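List: sidewalk-delivery
Subject: Re: [sidewalk-delivery] Budget for phase two, wheels and everything else
From: Griet Vanhove
Date: March 2, 2018

Replying to the list so the Drultari people can correct me in public, which they enjoy.

In February the Bassey office wrote:

> We have been asked to put in one number for the delivery robots for
> next year. Our draft says 11 units from Hatura at list price, plus a
> line for "accessories". Can we treat the street routes the same as
> the campus routes for budget purposes? The vendor says the platform
> is rated for outdoor use. Also, does anyone have a figure for spares?
> We left it blank.

One number is easy. It will be wrong, but it is easy.

I would start by cutting the 11. We have seven routes that anybody has driven end to end, and the other four exist on a slide. Buy seven units, plus an option on four more at the same price, and get the option in writing with a date on it. Hatura agreed to this for Atlow last year after a certain amount of sighing.

On "rated for outdoor use": so is my patio umbrella. Ask which wheels were on the robot when it was rated, and on what surface. The campus routes are smooth tile and painted concrete and the small wheels are fine there. The street routes need the large wheels and the softer suspension, and those are a separate order code with a separate lead time. No, please don't budget them as the same thing.

Spares: the blank should say 103 wheel and bearing sets for the year. That comes from our own repair log, scaled to seven units, and yes, I checked it twice because I didn't like it either. The finance template has no box for parts that wear out, so they end up under "accessories" next to the carrying strap.

Then mapping. Every street route has to be driven before a robot is allowed on it, and driven again when the trees are trimmed or somebody moves a curb. We have 300 hours in the plan. The draft has none, presumably on the theory that the robots will ask directions.

For anyone who hasn't been out to the routes, this is the sort of street we are pricing for:

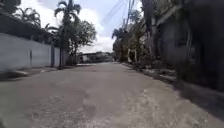
Street route, looking down the road. Rough surface, curbs on both sides.

Look at the road before you look at the palm trees. The texture gets coarser through the middle and goes pale and dusty toward the right, and the wheel choice hangs on that. There is also a band of shadow along the right curb, so please put the better depth camera back in. Somebody took it out to make the total look nicer. Pulling it from the campus units is fine with me.

Two smaller things. Charging: the quote covers the docks but not the electrician, and the docks do not install themselves, whatever the brochure suggests. Insurance: ask for the street units to be listed separately, or we will pay the street premium on robots that never leave a hallway.

If Bassey can send me the revised sheet I'll fill in the spares and mapping lines myself. I would rather argue over the total now than explain it next February, when it will have my name on it – it always does.

Griet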